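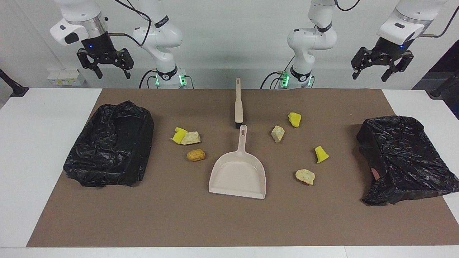
Good morning, and thank you for coming on a Friday. My talk is about how we keep a shared community garden tidy in the last weeks before winter, and what we learned in Grillden when we did it badly. I start with the tools. For the paths and the shed floor you need very little, and most of it you already have at home: a dustpan, a hand brush and a couple of black trash bags, like the ones on the brown mat. Please do not buy a leaf blower for a garden of our size. (Wait here for the leaf blower people to laugh.)

Slide 2. Who we are.
Grillden has 39 plots behind the old dairy. I have had mine for six years. Folke Lunde has the one next to me, and he has corrected both my pruning and my English. The water comes from one tank of 2000 litres, so everybody's habits affect everybody else.

Slide 3. The bad autumn.
Explain slowly. We left the finished tomato plants standing because they still had some colour and we felt sorry for them. In spring the blight was back on nearly every plot. Hakim Tarigan had saved seed for his Bukance beans and mice ate all of it in the shed, in paper envelopes. After this we wrote a list.

Slide 4. The list.
Tomato and potato plants go out whole, with the roots. They do not go in the compost.
Bean plants are cut at the soil and the roots stay in.
Seed goes in glass jars with a lid, with name and year.
Hoses are emptied and hung up. Last year we lost 300 dollars of hose to one night of frost.
Stakes are brushed clean and stored under the roof — not against the fence, where they rot.

Slide 5. Mulch.
Many questions come here, so leave time. We use straw, as deep as my hand is long. Garlic first, then the strawberries. Keep it away from the stems of the fruit trees. The straw comes from the Kushnir farm and we pay about 100 dollars for the load, delivered to the gate. If it is windy, water it a little the same evening.

Slide 6. How we share the work.
Two Saturdays, three hours each. Families with small children take the paths, and the heavy digging is for those who say yes to it. If you can't come, you take the shed key for one week in August instead. We tried fines one year and two good gardeners left us.

Questions. If somebody asks about rats, send them to Folke, he has the sheet with the trap sizes. Put the sign-up paper on the table beside the door before I sit down.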